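Fold Less, Stack Flat

Terry cloth does not hold a crease. The loops on each face push the layers apart, and a towel folded in eighths springs open on the shelf within the hour. I fold mine once, lengthwise, and put it in a shallow tray. 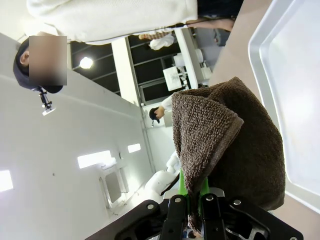 Woslow and similar storage guides still ask for thirds, then thirds again. That method suits bedsheets. On a dark bath towel it costs time and adds bulk at the corners. A tray with a raised rim holds the stack without a tight fold. Eight towels is my limit per tray.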